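Arlow Manipulation Project: Interim Progress Report, Open Day and Demonstration Activity
Prepared by Estíbaliz Herrero, project lead, with Huệ Cù, demonstrations and test
Submitted 2025-12-27

Scope of this report

This report covers the public demonstration work package of the Arlow project, as requested at the April review. It describes the open day held at the Lundell building, the task that was shown, the results recorded on the day and the changes made afterward. Software development and hardware procurement are reported separately and are mentioned only where they affected the demonstration.

Background

The grant agreement calls for one open day in the second year, with a working manipulation task that visitors can watch at close range. The original plan was to show drawer opening and cable routing. At the April review the funder's technical officer asked for a task that a general audience could follow without explanation. The team proposed a kitchen sorting task using toy food, and the change was accepted in writing.

Task definition

One item of toy food is placed on a countertop within reach of the arm. The robot locates the item, approaches from above, closes a two-finger gripper on it, lifts it and releases it into a plastic bowl. An attempt counts as a success if the item comes to rest fully inside the bowl without contact from a person. A drop, a missed grasp or an item balanced on the rim counts as a failure. Operators may stop the arm at any time, and a stopped attempt also counts as a failure.

The grasp policy was trained on 3,535 teleoperated episodes recorded at Lundell. Episodes with a failed grasp were kept in the data set if the operator recovered and completed the task. The policy uses the wrist camera and joint positions only. An overhead camera was installed for the audience display and is not an input to the policy.

Preparation

Odico supplied the replacement finger pads and the mounting bracket for the wrist camera. The first bracket flexed under acceleration and shifted the camera by a few millimeters between runs. A stiffer bracket was fitted two weeks before the event and the camera was recalibrated. No further drift was measured.

Lighting was the main technical risk. The demonstration counter has a polished finish, and overhead lamps produce bright reflections in the wrist view when the gripper is low. In early trials the arm hesitated over these patches. Two corrections were made: the lamp nearest the arm was moved, and 1,000 of the training episodes were re-recorded under the lighting planned for the event. The reflections are still present but hesitation is now rare.

A risk assessment was completed and signed off by the building's safety office. Visitors stood behind a low barrier outside the reach of the arm. Joint speed was limited to the reduced setting for all public sessions, and a trained operator held the stop control throughout.

Conduct of the open day

The day was divided into 5 sessions, each with a short introduction, a block of attempts and time for questions. Huệ Cù operated the robot in the morning and Estíbaliz Herrero in the afternoon. Item positions were chosen by visitors, who pointed to a spot on the counter. The operator then placed the item by hand. This was not in the original plan — it was added after a rehearsal audience asked whether the positions were fixed in advance.

Questions from visitors were mostly practical. They asked how long training takes, what happens if the item is moved during the approach and whether the arm could handle real food. The team replied that real produce has not been tested under this grant. A group from Rind, which handles produce packing, asked for a follow-up visit. That visit has been agreed in principle.

Results

The public sessions comprised 40 scored attempts. Most succeeded. Failures fell into two groups. In the first, the gripper closed on the stem end of an item and the item rotated out of the fingers during the lift. In the second, the item struck the rim of the bowl on release. No emergency stop was triggered by the safety system. One attempt was stopped by the operator when a visitor leaned over the barrier, and it was scored as a failure under the rules above.

Full attempt logs, including joint data and wrist video, have been placed in the shared project folder. The scoring sheet for each session is filed alongside them.

Corrective actions

The release height has been raised and the release point moved toward the center of the bowl. Bench trials of the new setting are in progress. For the stem-end grasps, additional episodes are being collected with stemmed items turned through a full range of orientations. The barrier will be moved back by roughly half a meter for any later event.

Budget and schedule

Spending on this work package is within the approved amount. The cost of the second camera bracket was covered from the contingency line — no transfer between lines is requested. The open day deliverable is complete. The remaining item is the written demonstration guide, which is in draft and will be submitted with the final report.

Next period

Work will continue on grasp orientation and on placement into a partly filled bowl, where items already inside reduce the clear area for release. The Rind visit will use the same counter and the same objects, with the revised release setting if bench trials are finished by then.
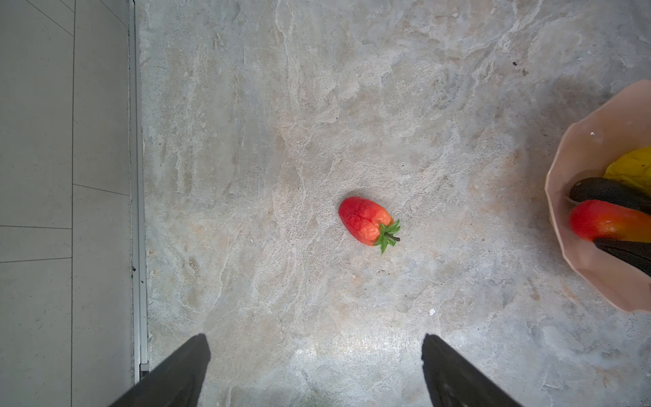
The team also asks the funder to confirm whether a second public event is expected before the end of the grant. If so, the Lundell room and the safety office need to be booked in the coming quarter, and the operator hours would have to be added to the staffing plan.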